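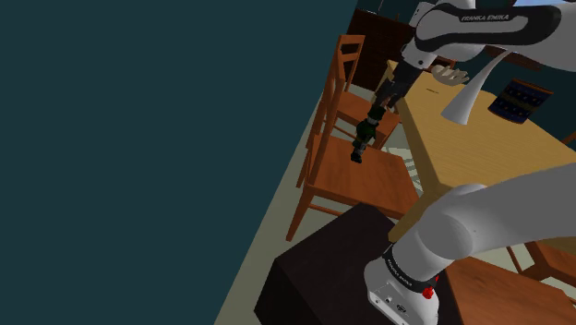
Ratoditz: a grasp planner for cluttered dining rooms
Shanti Ahuja and Hemant Kushwaha

Our planner picks a grasp, then checks the whole arm path against the chairs and table before anything moves. We ran 391 simulated trials in November, and 95 of them ended in a planning timeout!
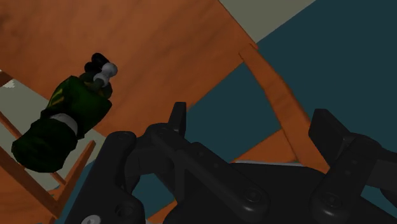

Most timeouts came from wrist poses close to a joint limit, so Hemant added 10 backup poses per grasp. Shanti is rewriting the collision checker next, and we can't wait to rerun the full set.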